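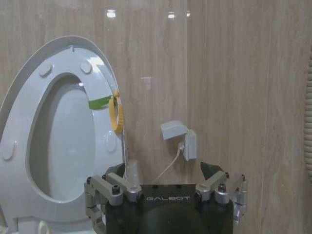 Ticket: seat won't stay up, drops on its own
Product: Follusine seat and lid, gray
Opened: 8/1/22
Status: Solved (see last entry)

Hi there! I put one of your Follusine seats on our downstairs toilet back in February and for months I had no complaints at all. Lately the seat has started coming down by itself. You lift it, it leans back fine, you turn around to grab the brush and then bang. The lid stays where it is, it's only the seat. It's supposed to be the slow-close kind, so the bang bothers me almost as much as the falling.

What I've tried so far:

I tightened the two bolts underneath by hand. They were a bit loose, the left one especially. That stopped the seat sliding sideways when you sit down (hooray) but it still fell.

I took the whole thing off with the release button, cleaned the posts and clicked it back on. There was a lot of gunk under there, sorry if you're eating. It stayed up for a day and a half and I thought I'd won. Then bang again.

I wiggled the seat with the lid held still. There's play in the right hinge and hardly any in the left. Is that normal?

I don't have the box anymore but I do have the Brusteck receipt, if you need it for the warranty.

Update, same evening

Thanks for the quick answer! You asked whether the seat goes past straight up or stops short of it. I got down on the floor with a level, and it stops just barely past straight. So it's leaning back, but not by much, and a good bump on the tank is enough to bring it forward. You also asked about the bumpers. They're all still on, none of them are squashed or peeling, and I wiped them off while I was down there.

No, there's no fuzzy cover or anything like that on the lid. There was one on the old seat and I threw it out with the seat.

Next update

OK, I did the thing with the mounting plates. For anybody who finds this ticket later, this is how it went for me:

Open the lid and seat, press the button at the back and pull the whole assembly straight up. Mine needed two hands and a bad word. Loosen both nuts under the bowl until the metal plates turn freely. The plates are off-center, so turning them moves the hinge posts forward or back. Mine were both pointing to the rear, which put the seat too close to the tank. I turned them so the posts moved forward, set the seat back on before tightening, and checked that it lined up with the front of the bowl. Then I took it off again, tightened the nuts, and clicked it back down.

Now it leans back properly! You can see the difference from the doorway. It stays up when I close the bathroom door, too, and that used to bring it down every time.

The bang is still there if I let it go from halfway. From all the way up it comes down slow for the first bit and then gives up. So I guess the right hinge damper is worn out? The left side feels stiff when I turn it with my fingers and the right one just spins.

Last update

The replacement hinge pair came in a padded envelope, with no instructions, but it's pretty obvious once you have the old ones in your hand. The long pin goes through the seat first and then the lid. I had it backward the first time and the lid wouldn't sit flat. I swapped both sides like you said, even though the left was fine.

It closes slowly all the way down now, from any height. I've stood there and watched it more times than I'd like to admit. You can close the ticket. One suggestion for the instruction sheet: please put in a drawing of those plates, it took me three readings of your email to get which way they turn!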